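3 min read

Section 2. Setting up the power strip on the play mat

If you did Section 1 you've already got the mat unrolled and the corners have stopped curling (mine took all of a rainy May afternoon, with cookbooks on them). Now we get to the part I like, which is giving everything on the table one place to plug in!

I use a white strip with its own little switches and a couple of USB ports, and I've stuck with that kind ever since Noelia Cabello talked me out of the old one with a single big button. With separate switches I can shut off the glue gun and leave the lamp on. Any decent strip will do, but please check the rating on the back before you load it up.

What you need: the strip, the mat, two Grorken cable clips (the Dudetik ones fit too, they're just stiffer), a soft cloth, and a wall outlet you can reach without crawling.

1. Unplug the strip from the wall and flip every switch to off. Yes, all of them, even if you think nothing's connected.

2. Wipe the mat with the dry cloth. Grit under the strip will scratch the print, and I have a gray line across one of my red blocks to prove it.

3. Lay the strip down on the mat at a slant, switches facing up. I know it's tempting to line it up with the black lines - I did that for months - but at a slant the chunky plugs have more room and you can get your fingers to the switches from either side of the table.

4. Turn it so the USB end is closer to you and the cord leaves from the far end. You'll be swapping phone cables all day long and you'll hardly ever touch the cord.
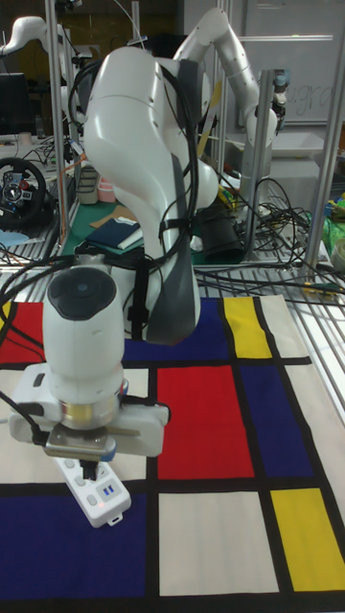 Fig. 2. Power strip at a slant on the color-block mat, cord off the far end.

5. Run the cord out to the side of the table in one easy curve. Clip it once where it leaves the mat and once more at the table edge. Don't pull it tight; you want enough slack to nudge the strip over when a project gets big.

6. Plug in your things with the switches still off. The biggest plug goes in first, and then you can fit the small ones around it.

7. Now plug the strip into the wall and turn on one switch at a time.

CAUTION: Never run the cord under the mat. It makes a bump, it traps heat, and you can't see if the cord gets damaged. And no plugging one strip into another, please, no matter how short your cord is. Move the table.

CAUTION: Keep drinks off the mat while the strip is on it. I've got a Himis side stand for my coffee and it lives on the other side of my chair.

Note: If your mat is the bigger Arrieta size, set the strip on one of the middle blocks anyway. I tried mine out near the corner and kept knocking it with my elbow.

Note: A white strip shows up nicely on the dark blue and the red, and gets a bit lost on the cream. If your eyesight is like mine, go for the dark colors.

When you're finished for the day, switches off first, then pull the plug at the wall (by the plug, not the cord!). Rolling up the mat is in Section 3.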